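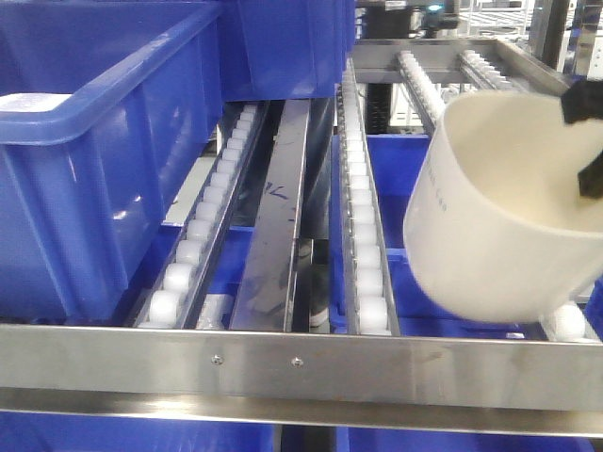

**Unit 5: Storage of small parts - flow racks, shelves and carts**

Course "Basics of Internal Logistics", handout for participants
Lecturer: Fabian Trummer
Version of 11 Dec 2021

Please read these notes before the practical part. They repeat what I said in the lecture, with some additions where there were questions. The calculation at the end will be discussed in the next meeting.

**5.1 What we mean by a flow rack**

A gravity-flow rack is a rack in which the levels are inclined and carry tracks of small rollers. The bin is put in at the high side, which we call the loading side. It travels by its own weight to the low side, the picking side, and stops there at the front crossbar. When the first bin is taken out, the next one follows.

From this simple construction come two consequences which you should remember for the exam:

- The bin which was loaded first is also taken first (FIFO). The worker does not need to think about it.
- Loading and picking happen on different sides. The person who fills the rack does not stand in the way of the person who takes from it.

The second point is often forgotten when a rack is placed in the room. In the Braltard case, which we treated in the lecture, the racks were pushed with the loading side against a wall to save space. The workers then had to fill the bins from the front, and the oldest parts remained at the back. The company had paid for flow racks and used them as ordinary shelves.

**5.2 Rollers and inclination**

The rollers may be of plastic or of steel. Plastic rollers are lighter and more quiet, and for light bins they are fully sufficient. Each bin should rest on at least 2 tracks. With one track only, it turns to the side and gets stuck.

The right inclination depends on the weight of the bin and on the form of its bottom. A smooth, flat bottom runs well. A bottom with deep ribs across the direction of travel runs badly, also on a steep track. For this reason I do not give you one number to learn by heart. The inclination must be tested with the lightest bin and with the heaviest bin that will be used on this level. The lightest must still start to move, and the heaviest must not hit the crossbar so hard that parts jump out.

Empty bins are a separate question. Many companies use the lowest level for the return of empties, with the inclination in the opposite direction. The picker puts the empty bin in at the front and it goes back to the loading side.

**5.3 Inclined shelves without rollers**

Not every inclined level is a flow level. In many workshops one finds a plain shelf tray which is only tilted toward the user, so that it is possible to look into the bins and to reach inside without lifting them. 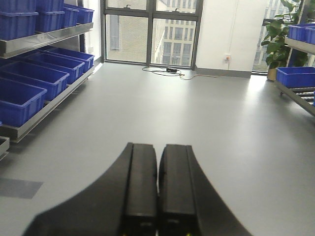
*Fig. 2: Shelving unit with blue bins; the lower tray is slanted and the bins stand in a row.*

Such a tray needs a front rail or a raised lip, otherwise the bins slide down. The advantage is good access. The disadvantage is that FIFO must be kept by discipline, for example with a card in each bin. For parts which do not age, such as screws or washers, this is no problem. For adhesives, seals and batteries I would not recommend it.

About the height: parts used the whole day belong between hip and shoulder. Heavy bins go low, but not directly on the floor. If bins are stacked, the user must remove the upper one to reach the lower one, so stacks should be kept for reserve stock.

**5.4 Carts**

A cart with two shelves is a shelf which can be moved, and the same rules apply, with some more:

1. The heavy bins stand on the lower shelf.
2. The bins stand close together, so that they do not move during the drive.
3. Before loading and unloading the brakes are set, if the casters have brakes.
4. The space under the lower shelf is not a storage place. Objects which lie there can get in front of the wheels.
5. The label faces the side from which the user picks.
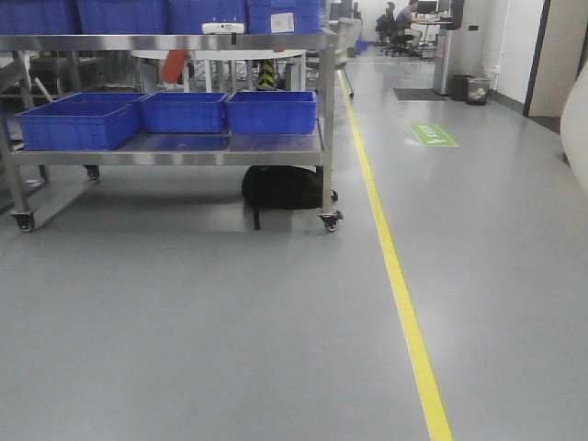

On the fourth rule, Flanagan objected that in a small workshop every free place is used sooner or later, and that a rule which cannot be kept is worse than no rule. I agree partly. My proposal is then to give personal things a fixed place, a hook or a locker near the door, before the rule is introduced. In February we will come back to this under the topic of 5S.

**5.5 Labels**

A label must say what is in the bin and where the bin belongs. The first is needed by the picker, the second by the person who brings it back. Handwriting with a marker directly on the metal is fast, but after some months it is hard to read and a second person does not know what was meant. Use a label holder or a printed label.

**5.6 Exercise**

The company Wusar needs 771 washers of one type per shift. Decide how many washers you put in one bin and justify your choice. The rack has 2 bins per track for this part. Calculate how often the track must be refilled, and say what happens if the refill comes late.

Write down also which of the three solutions (flow rack, inclined tray, cart) you would choose. One page is enough.

Reading: the Brultasard script, chapter on picking systems, without the section on automatic warehouses.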